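Minutes of the residents' meeting, Brunenum house, January

The meeting started at 19.00 in the common kitchen. The minutes of the last meeting were read and approved with one correction: the bicycle room is closed at 22.00, not at 23.00.

1. Heating
The company Eskildsen has looked at the radiators on the upper floors. Four of them must be changed. The offer is 904 euros including work. Several residents found this expensive and asked for a second offer from Drastisura. The board will ask for it before the end of the month. Until then, please do not turn the valves with tools.

2. Laundry room
The booking list is still a problem. Some people write their name for the whole evening and then they do not come. It was agreed that a time which is not used after 15 minutes is free for others. The proposal to buy a second dryer was postponed to the spring.

3. Courtyard
The lamp by the Balunberg gate does not work again. The landlord is informed. The old bench will be repaired and painted, and the budget for this is 100 euros. The colour was discussed for a long time - green got the most votes.

4. Common kitchen
The rules stay as they are: everybody washes their own plates and cutlery the same evening, and food without a name on it may be thrown away.

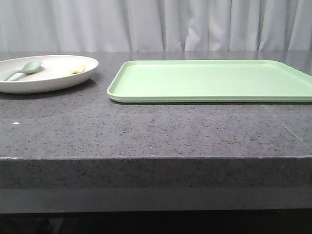
The cleaning list for February hangs on the fridge from next week. Residents who want to change their turn must find another person themselves and write it on the list.

5. Summer party
We have more than 400 euros left from last year. It was decided to use them for the party and not for the new grill. Suggestions for music can be put in the letterbox of the board.

6. Other matters
One resident asked if it is allowed to keep shoes in the stairway. It is not allowed, because of the fire rules.

The meeting ended at 20.40. The next meeting is in March, same place.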